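Grovik arm – frequently asked questions

Maintained by Yến La and Bình Võ. Last revised in July. Questions that are not covered can be left in the build log at the Stukton workshop or sent to the project list.

What is Grovik?

A desktop robot arm designed to be built at home or in a shared workshop with hand tools, a drill press and access to a 3D printer. The project consists of the mechanical drawings, the firmware, the control software and a simulator. It is not sold as a kit.

What does a full build cost?

The last complete build at Stukton came to 686 euros, including motors, power supply, printed parts and fasteners. Tools and the computer are excluded. Motors are the largest single item and the price varies with the supplier.

How long does the printing take?

Plan on two weeks of evenings if you have one printer. The shoulder housing is the longest job and should not be split into two parts. Two people have tried to split it, and both housings cracked along the joint at the first hard stop.

Which material should I use?

PETG for everything except the finger pads, which are TPU. PLA creeps under the clamp screws and the elbow will need retightening every few days.

What is the difference between the Cladow and Đào branches?

Cladow is the stable branch of the control software. Đào holds the new trajectory planner and changes weekly. Calibration files can be moved from Cladow to Đào but not back. If you are building your first arm, use Cladow.

Do I need the arm before I can start on the software?

No. The simulator reads the same configuration file as the real arm and accepts the same commands. Most builders have a working pick routine before the second batch of parts is printed. Start the default table world, load your configuration and run the reach test on the mug first.

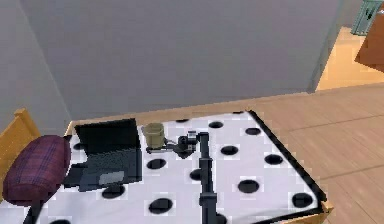 Reach test in the simulator: gripper beside the mug, laptop to the left.

The test passes if the mug is lifted clear of the table and set down upright. If the mug is pushed away instead, reduce the approach speed before changing anything else. If the finger stops short, the forearm length in the configuration file is probably wrong. It is measured between joint axes – not between the ends of the printed part.

Can I change the objects in the simulated world?

Yes. Each object has a mesh, a mass and a friction value in the world file. The mass matters more than people expect. Jin-sol Hong set the mug to 335 g to match the one on her own desk, and her grip force settings then carried over to the real arm unchanged.

My simulated arm works and my real arm does not. Why?

The usual causes are backlash in the shoulder, a sagging supply voltage, or a base that is not bolted down. Check them in reverse order. The simulator models none of these by default. A backlash parameter exists on the Đào branch, contributed by Xuân Nghiêm, but it slows the simulation considerably.

What does error 707 mean?

A joint encoder did not answer within the time limit. Reseat the connector at that joint. If the error only appears while the arm is moving, the cable is too short or is pinched at the elbow clamp.

Is there an emergency stop?

There must be. The drawings include a mushroom switch in the motor supply line. It cuts power to the motors only, so the arm will drop under its own weight when it is pressed. Keep hands out from underneath. A software stop does not replace it, and arms without the switch may not be powered at Stukton.

Can I use stronger motors?

The mounting pattern allows it. The printed gears do not. Chiến Cù ran the larger motors with the standard gear set and stripped the second stage after 1556 cycles. Machined gears fit the same housing if you turn the spacer down by a millimetre.

When can I get help with a build?

Wednesday from seven in the evening at the Stukton workshop. Bring the configuration file and the output of the self-test. Arms can be left overnight on the shelf by the drill press if they are labelled.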